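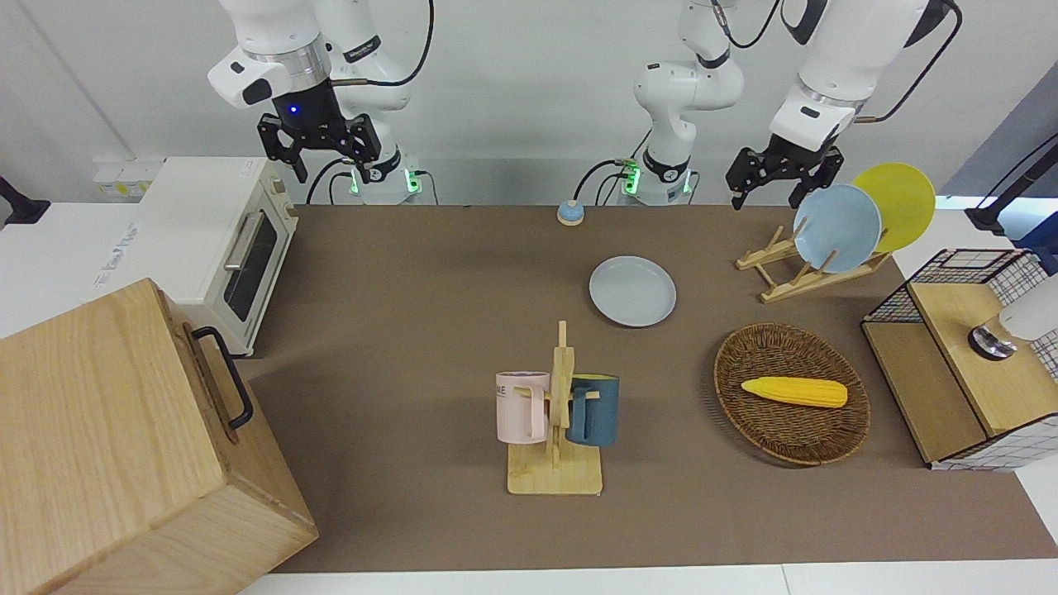 Pre-run check, Fetamura bench, two-arm reset study
Checked by: Orhun Yazıcı, November

1. Base lights green on both arms: OK
2. Cables clear of the gripper path: OK, though I'd like another clip on the left arm. 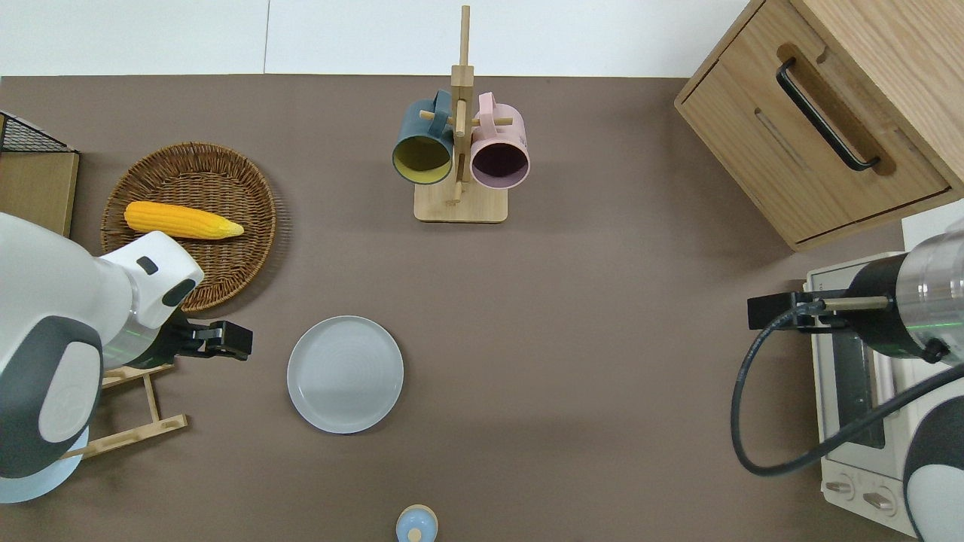
Item 3. Gripper open beside the corn tray.

4. Stop button within reach: OK 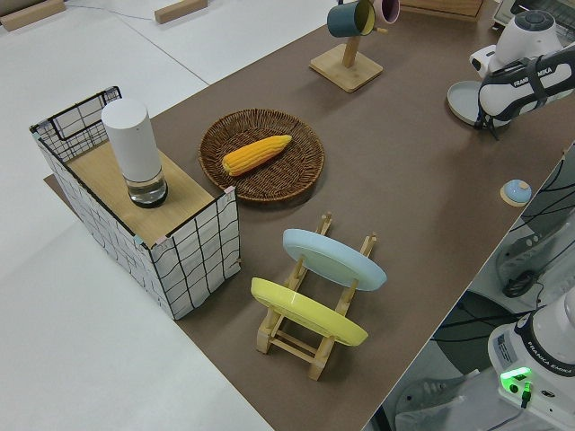
Our reset method scores a layout by object pose alone, and I love how little tuning it takes! Both plates leaning in the rack makes a great start layout. Run 2 can go ahead.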